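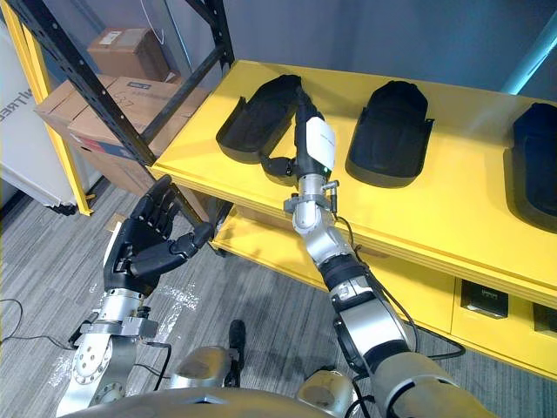 FOR RELEASE Sun 10 May

Brinero puts its house rules for two-armed robots out where anyone can use them

PRUTUDPORT. Hi, all. I'm told a press release should be written by a company and sound like one, but I've spent two years on this and I asked if I could do it in my own words. They said yes!

Today Brinero is publishing the Chambi Practice, our working rules for people who run two-armed robots in small rooms, close to shelves, boxes and other people. It's free. You can print it, copy it, cross bits out and put your own company's name on it, as long as you keep the revision number on the front so we all know which version we're arguing over.

Why bother, when there are already standards? Well, the formal safety standards are good and we follow them, and please keep following them too. They're written for the machine and the installation, mostly, and they leave a lot of the ordinary day to you. Where does the tote go? Who's allowed to reach onto the shelf while the arms are up? What do you do with a cable that crosses the carpet? We had answers to all of that, but they lived in people's heads (and on one very tired whiteboard), and every new starter got a slightly different version.

So we wrote them down. The first draft had 100 rules in it and was awful. Kekeli Tsikata, who runs our test floor, took it home over a weekend and came back with 12. Those are the ones we're releasing.

A few I'm especially fond of:

Rule 1. One person holds the stop. They say out loud that they have it, and they don't do any other job until they've handed it over, also out loud.

Rule 4. Set the pick and the place before you power the arms. Shelf, bin, dividers, whatever you're using, it all gets positioned first. If something has to move later, the arms go to rest and then you move it.

Rule 5. Both arms count as moving, even when the task only needs one. This got the most pushback and I'd still fight for it.

Rule 9. Write down near misses the same day, including the boring ones. A dropped part is a boring one. Write it down anyway.

Rule 12. Anyone can call a halt and they don't owe you a reason until afterward.
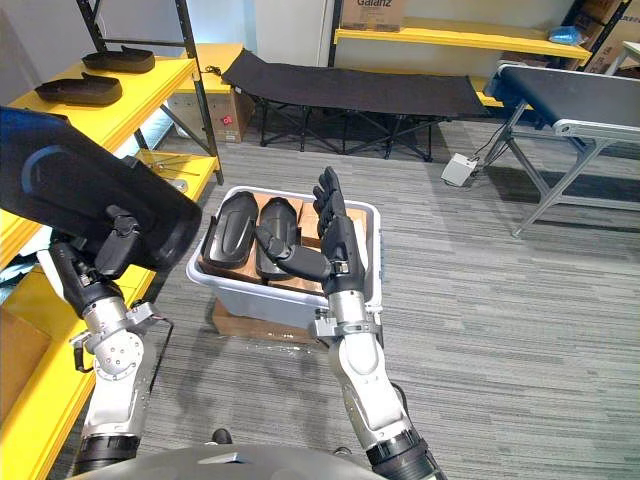 Amerley Amegashie
Practice Lead, Brinero

Shoe soles have been a great test for all this, by the way. Moving them between a yellow shelf and a bin with cardboard dividers sounds like nothing, but there's a hand on the end of each arm, a shelf on one side, a conveyor table on the other, and a person who would love to just lean in and straighten something. Rule 4 came straight out of that temptation. We also argued for a whole afternoon over whether a bin raised on a box counts as "positioned" (it does, if the box doesn't slide when you push it, and you do have to push it).

Drurkel, who handle parts for several shops here in Prutudport, tried the draft before we let it out the door. I asked their operations manager, Delali Aidoo, for something nice and got this: "We dropped two of our own rules and kept all of yours except the one about sign-in sheets, which we think is fussy. The handover of the stop is the part my crew picked up fastest. It takes a few seconds and you always know who to look at."

The sign-in sheet is staying, Delali. Sorry!

What you get in the pack: the 12 rules on a single sheet, a longer booklet with the thinking behind each one, a blank near-miss form, and 3 short exercises for new operators. Khrystyna-Mariia Marchuk wrote the exercises and they're the best thing in there, in my opinion. Yaa Ankrah did the layout, so you can read the sheet from the other side of a room.

What it isn't: a certificate. We won't inspect you, and following it doesn't replace your own risk assessment or whatever the law asks of you where you work.

We'll be taking comments until the end of July and then putting out a second revision. Disagreements are very welcome, especially on Rule 5.

To get the pack, call the Brinero front desk in Prutudport and ask for extension 2117, or stop by and pick up a paper copy. Reporters who'd like to talk to Kekeli or me can use the same extension. Mornings are best, since the arms are usually running after lunch and one of us will be holding the stop.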